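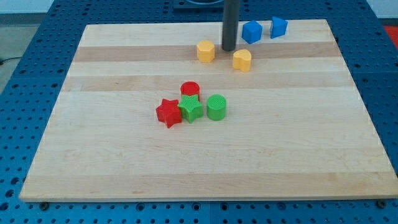

Sławomir Makowska would like to know who was asked. He has written to the Nulport town office twice since March about the plan to end the free drop-off of scrap wood at the Vindudberg yard, and says he has had one reply, which thanked him for his interest.

The plan goes like this. The town wants to stop taking offcuts, old shelves, broken chairs and the like at the gate for nothing. Instead, residents would pay $5 a load to Prisix, the hauling firm that already empties the yard's metal and garden bins. Prisix would sort the wood, sell what it can and chip the rest. The town says this will "improve the reuse rate."

It may. The trouble is that the town has not said what the reuse rate is now. Its four-page summary, posted last week, gives a single figure for the whole yard: 1,312 loads of wood dropped off last year. It does not say how many of those were reused, how many were chipped and how many went to the landfill. Asked for the split, the office said the loads "are not tracked at that level." It is hard to see how anyone will know whether the rate has improved.

There is a free reuse shed at the yard already, next to the exit, where people leave boards that are still good and other people take them home. The summary mentions it once, in a footnote, as a "legacy arrangement." Under the plan it would close. Makowska, who has been picking through it for years, says most of his kitchen came out of that shed, and that on a Saturday morning anything in solid wood is gone before ten.

Prisix says the shed is a safety problem and that people leave boards there with nails still in them. That is probably true, and a sign and a claw hammer would likely cost less than a contract. The firm also says it expects to find a buyer for "up to 100 percent" of the clean wood it collects. Up to is doing a lot of work there. No buyer is named. The only local one that takes used lumber in any amount, the Kaczorowski flooring shop on the harbor road, said it has not been contacted and has no room for more.

Then there is the fee. Five dollars is not much for a trailer full of decking. It is a fair bit for a bag of offcuts, and the draft rules make no difference between the two: a load is a load. Small loads seem the likeliest to end up in household trash, where they cost the town money to bury. The summary does not look at this.

The town office said the fee "compares well" with those charged elsewhere but did not say where. It also said the public had been consulted. That turned out to mean a form on the yard's web page, open for 20 days, which drew a response the office called "broadly positive." It has not released the answers.

The council is due to vote on the contract at its next meeting. Written comments can be left at the town office counter until noon on the day of the vote.

Last updated: 26/07/2025

We use cookies to remember your settings and to see which stories are read. By staying on this site you agree to their use. Manage cookies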